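Conservation studio notebook, April

Started at the long bench with the Valentini frame, which has been waiting on us far too long. Nidia and I got it out of its crate and let it sit for the morning before touching anything, and I'm glad we were patient, as the left miter had opened a little more than the condition report says. I've written the new gap on the tag in pencil. The gilding along the bottom rail is lifting in two places, both small, and I'd like to lay those down with sturgeon glue before anybody turns the frame over. Nidia would rather try the fish glue we mixed for the Bratcombe loan. We agreed to test each on the back of the spare molding and look again after lunch.

Then a long talk on the phone with Lungile Fourie at Tirkow about the loan itself. They are very kind over there and they do love to talk (so do I, it has to be said!). The short version is that they'll take the two panel paintings but want our light budget in writing, and they want it below what we offered. I had 60 lux in the draft. Lungile asked for 45 on the older panel and I said yes on the spot — it's a fair request, and the brown glazes on that one won't thank us for more. The crate quote came back at 2,435, against the 2,000 we had set aside, so that needs a conversation with Kiprono before I sign anything. I have left the quote in his tray with a note.

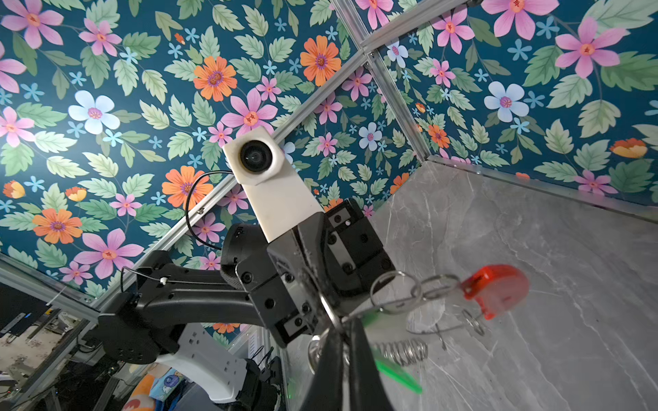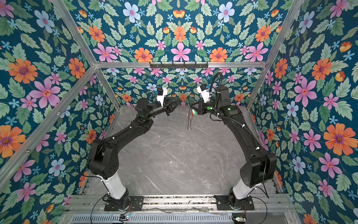
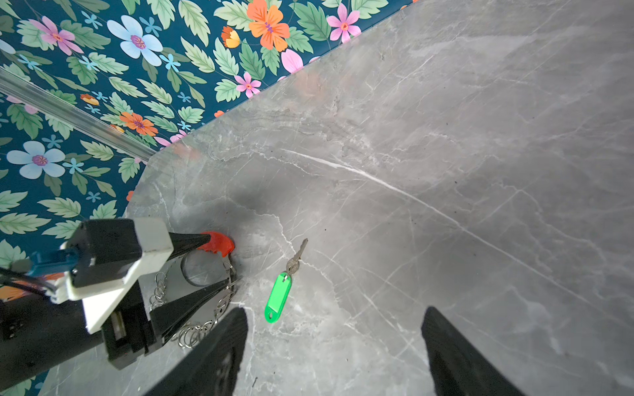
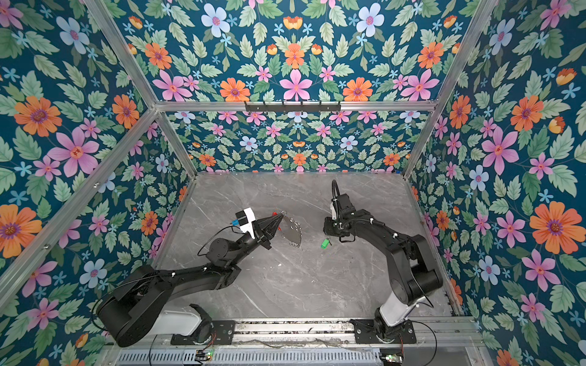 Floral paper on the walls, gray marble pattern for the tabletop.

After lunch, back to the glue tests. Sturgeon held nicely and stayed clear. The fish glue held too but left a faint shine at one edge, and Nidia, who is a good sport, said to go with the sturgeon. I laid down the first lifting area with a fine brush, silicone paper and a small sandbag on top, and left it alone. The second can wait until I've seen how the first one looks.

Špela came by with the Edska labels. She has been working through the old exhibition stickers on the backs of the prints, and she thinks one of ours was shown under a different title before we acquired it. The lettering is badly rubbed and I couldn't make out the last word even with the raking lamp, but she's usually right about these things. I've asked her to put her reading in the object file with a question mark beside it, and to write to their archive before we change anything on the wall text.

Still open:
Shabani to check the blotter stock, we're down to the thin ones.
Silicone paper, order two rolls.
Answer Tirkow in writing about the light levels and copy in Kiprono.
Look at the miter again first thing — if it has moved, stop and call Nidia before clamping.

Sandbag stays on overnight. Please don't move it, even to dust.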